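Wicker basket for laundry — does it snag clothes?

Kekeli Amissah
Asked on Thursday

A shop in Solside wants me to believe that a woven basket is "kinder to fabrics" than the plastic tub I've had for 18 years. I don't buy it. Anything woven has ends, and ends catch. I do mostly dark cotton and a couple of jumpers. Has anyone used one next to a front loader for longer than a week? I'm also told I should tip it up to the door and pull things straight across, which sounds like a good way to drop socks.

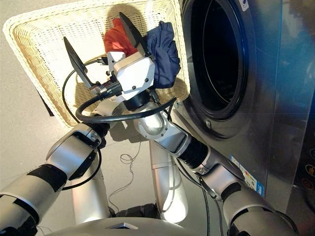 Cream basket with a rolled rim, tipped up by the washing machine.

Parvaneh Yazdani
We've had ours 2 years and love it!! Never snagged a thing. Get one with a lid.

Kerttu Partanen
I'd want to know what Parvaneh washes. Mine caught a tights leg in the first month. The rim was fine — it was a broken strand low down on the inside. Run an old pair of tights round the whole inside before you pay for it. If they catch, put it back on the shelf.

As for tipping, I don't see the point. Stand it in front of the machine and lift things over the rim a piece at a time.
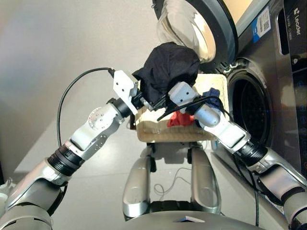

Dark things want a shake before they go in the drum, and anything red I'd keep for its own wash, whatever the packet says about colours. "Kinder to fabrics" is shop talk. A cotton liner does more than the weave ever will, and you can wash it.

Afiq Hutapea
Keep the plastic tub.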